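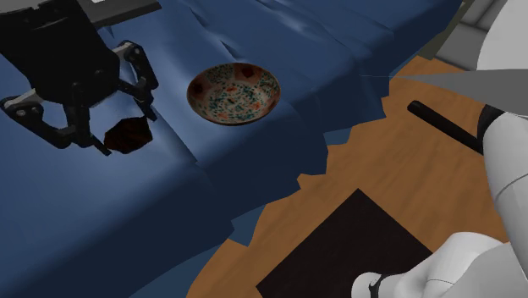
A scene from the club's simulator: a gripper with two fingers, a small brown object and a speckled bowl on a blue cloth.

How a Robot Practices Inside a Computer
An explainer for young readers from the Vernercombe School Robotics Club

A robot arm can learn to pick things up without touching anything real. The club at Vernercombe does most of its work this way. Members build a pretend table on the computer, place a pretend robot next to it, and let the robot try a task many times. The program that runs the pretend world is called a simulator.

This page explains what a simulator does, how the club uses one, and which parts are still difficult.

What is a simulator?

A simulator is a computer program that follows rules about how objects move. If you let go of a ball in a video game and it falls, the game is using a rule for gravity. A robot simulator has the same kind of rule, plus rules for weight, for rubbing between surfaces (called friction), and for what happens when two objects bump into each other.

The simulator works in small slices of time. In each slice it looks at where every object is, applies the rules, and moves every object a tiny amount. Then it starts again with the next slice. When the slices are played one after another, you see smooth motion, in the same way that a flip book seems to move.

The club named its simulator project Dradier. The members did not write the simulator itself. They wrote the instructions that set up the table and the instructions that tell the arm where to go.

The task

The project began in October with one task: pick up the small brown object and put it in the bowl.

A person can do this while thinking about something else. A robot needs the job cut into steps. The club's program has 4 of them.

1. Reach. The arm moves until the gripper is over the object, with the fingers open.
2. Grasp. The gripper goes down and the fingers close.
3. Carry. The arm lifts the object and moves it over the bowl.
4. Release. The fingers open and the object drops.

Each step has a test at the end of it. After "grasp," for example, the program checks whether both fingers are touching the object. If the test fails, the arm goes back to the start of that step and tries again. After three failed tries the program stops and writes down which step went wrong.

How the gripper works

A gripper is a robot's hand. The one in the club's simulator is black and has two fingers. Each finger is made of stiff parts called links. The links are joined by pivots, and a pivot is a pin that lets one part turn against another. Your elbow is a kind of pivot too, although it has no pin in it.

When a motor turns, it pushes on one link, that link pushes on the next, and the fingertips move. A set of links joined like this is called a linkage. Scissors are a simple linkage. So is a folding lamp.

The fingertips have to press with the right amount of force. Too little, and the object slides out. Too much, and a real object could be crushed. In the simulator the object cannot be crushed, but pressing too hard causes a different problem: the object can shoot out sideways like a wet bar of soap. The club's first setting did this often.

Why the cloth is difficult

A hard table is easy for a computer. It is flat and it stays where it is. A cloth can bend almost anywhere.

To make a cloth, the simulator uses a mesh. A mesh is a net of points joined by straight lines, with small flat triangles filling the gaps. The computer moves each point separately and then checks that its neighbors have not been stretched too far away. The club tested a cloth with 2445 points. Every one of them had to be worked out again in every slice of time.

You can see the triangles if you look closely at the folds. Real fabric curves smoothly. The blue cloth has flat patches and sharp ridges, and where it hangs down, its edge looks like the teeth of a saw. Using more points would make it look smoother – and would also make the program slower. Choosing the number of points is a trade between the two.

The cloth also matters to the robot. If an object rests on a wrinkle, it may be tilted or a little higher than expected. A program that assumes a flat table will send the fingers to the wrong height. Members had to change the "reach" step so that it uses the height of the object and ignores the height of the table.

Keeping a record

One try at the whole task is called a run. For every run, the club writes down where the object started, how hard the fingers pressed, and which steps passed their tests. This record is called a log.

In one set of 27 runs, only the starting place of the object was changed. Everything else was kept the same. This is called changing one variable at a time. If you change the starting place and the force together, and the result gets better, you cannot tell which change helped.

The log showed that 3 runs in that set failed at "release." In each case the arm had stopped short of the bowl, and the object landed on its rim. The members moved the stopping point closer to the center of the bowl and repeated the whole set with the new number.

From the simulator to a real arm

Simulator rules are close to the real world, but they do not match it exactly. Real motors are sometimes slightly late. Real tables get sticky. Light from a window can confuse a camera. The difference between the two worlds is called the reality gap.

One way to deal with the gap is to make the pretend world less tidy on purpose. The program can change the friction a little before each run, or make the object slightly heavier, or move the bowl. A robot program that only works with one exact setting will fail these runs. A program that passes most of them has a better chance on a real arm.

The club plans to try its steps on a real arm at the Firberg student meet. The arm there will have different fingers, so the "grasp" step will need new numbers.

Try it yourself

You can test step-by-step instructions at home with a partner, a bowl, a dish towel and an eraser.

Spread the towel on a table and put the eraser and the bowl on it. Your partner is the robot and closes both eyes. You are the program. You may only use these commands: left, right, forward, back, up, down, open, close, stop. The robot may use one thumb and one finger of one hand.

Write down how many commands it takes to get the eraser into the bowl. Then bunch up the towel, put the eraser on a fold, and do it again with the same list of commands. Note which step fails first.

Words to know

Force: a push or a pull.
Friction: the rubbing between two surfaces that slows sliding.
Gripper: the part of a robot that holds things.
Linkage: stiff parts joined so that moving one moves the others.
Log: a written record of each run.
Mesh: a net of points and triangles used to build a shape on a computer.
Simulator: a program that uses rules to imitate how things move.
Variable: something you can change in a test.

Next in this series: Srour, the club's line-following cart, and how it reads black tape on a white floor.

Page last updated Monday, February 10, 2020

Search this site
Enter keywords
Go

Contact the club | © 2020 Vernercombe School Robotics Club | Back to top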